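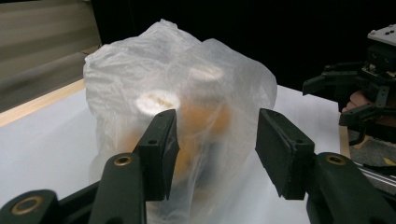

4 min read

Wullstead Bagging Study: FAQ

Last updated 31 July 2022. Written fast, between sessions. Will tidy up later.

What is this study?

Teaching a two-arm robot to work with thin plastic bags. Opening them, putting things in, taking things out, moving the whole bundle. All the training data comes from people using hand-held grippers, one in each hand. No robot in the loop until test time.

Why bags?

Bags are awful. A box keeps its shape. A thin bag has a new shape every time you touch it, it sticks to itself, it lets light through in some spots and glares in others. Most of our earlier failures on the Prostside shelf task were bag failures, so we pulled that part out and made it its own thing.

How much data?

700 demonstrations in the main set. Another 159 held back for testing, never trained on. Before you ask, yes the test set uses different grocery items than the training set. Same kind of bags though. That's a limit and it's in the paper draft.

How long is one demonstration?

Capped at 20 seconds. Longer ones get split. We tried letting people run on and the model learned to dither.

Where do the camera views come from?

Each gripper carries its own camera, so the fingers are always in view and the other hand's gripper drifts in and out. No overhead camera in the final setup. We had one, the policy leaned on it too hard, and then it fell apart when the table moved. Dropped it.

Doesn't the bag block everything?

A lot of the time, yes. When the film bunches up in front of the lens you get white and wrinkles and not much else. That's sort of the point of two cameras. When one is buried the other usually has something useful. Usually. We ran it with one view blanked out and grasp success dropped hard, worst on the "reach inside" step.

Do you need depth?

We don't use it. Depth on clear film was mostly holes and noise for us. Color only, plus the finger opening width and the gripper pose.

What is the method, in one paragraph?

Chettiar is the policy. It takes the last few frames from both wrists and predicts a short chunk of motion for both arms at once. The one new bit is a small side head that guesses where the mouth of the bag is, even when it can't be seen. The guess is fed back in at the next step. Take that head out and the arms still move nicely but they poke the side of the bag over and over.

How do you label the mouth of the bag?

By hand, on a subset. Sernetti is our labeling tool, it lets you mark a region and also mark "can't tell". Please use "can't tell". Early labelers guessed on everything and we had to throw out the first batch. The loss skips those frames now.

Two-finger grippers only?

Yes. Flat pads. They are fine for pinching film and so-so on round stuff. Suction was ruled out early, it grabs the bag when you want the item and the item when you want the bag.

What does a gripper close on when there's film in the way?

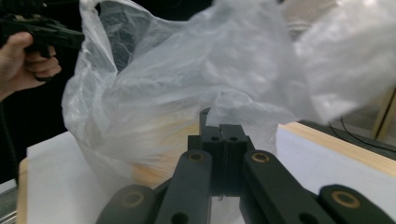 Several readers wrote in to say that finger width alone can't tell film from nothing, and that we should add touch sensing before claiming anything about grasp detection. Fair. Two layers of film and zero layers read the same on our encoder. We don't claim grasp detection. The policy just re-tries if the next frames don't look like the bag is following the hand. Crude but it works more often than we expected.

Does it matter which hand does what?

We thought it would. In the training set people mostly hold the bag with the left and work with the right. Mirrored the data, trained again, small gain on the test set. The mirrored version is the one we'll release.

What about heavier items?

Drinks are the hardest thing we put in there. The film drapes over the shoulders and clings, and a glossy bottle throws highlights that look a lot like the highlights on the bag. The policy confuses the two. Mixing in more lighting setups helped some. Training longer did not.

Can it read labels through the bag?

No and it isn't trying to. No item names go into the policy. It goes by shape, color and whatever the camera gets through the plastic. 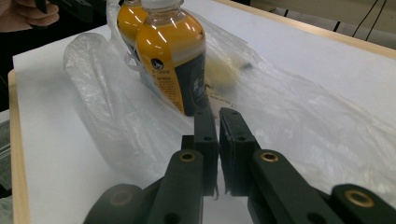 Failures, known issues, etc.

What breaks it?

Knotted bags. Bags with the mouth folded under. Black or dark bags, never tested, assume they fail. A bag that tips over mid-task is about the worst, the policy has seen very few recoveries and tends to keep going as if nothing happened.

Does it tear the film?

Sometimes. We count a tear as a failure even if the item comes out. Some other work doesn't, so be careful comparing numbers.

Will it run on my arm?

If you can mount the same fingers and cameras, probably with some calibration pain. With different fingers expect to recollect. We swapped pads once partway thru and could see the drop.

When is the data out?

Aiming for December. Main set first, the test set after, labels last. Code goes up with the main set.

Can I contribute demonstrations?

Not yet. Need to finish the colection guide. If you already have the hand-held grippers built, send a note through the form on the project page and say which camera and which finger pads you have.

Can I use the pictures on this page?

Yes, credit the Wullstead Bagging Study.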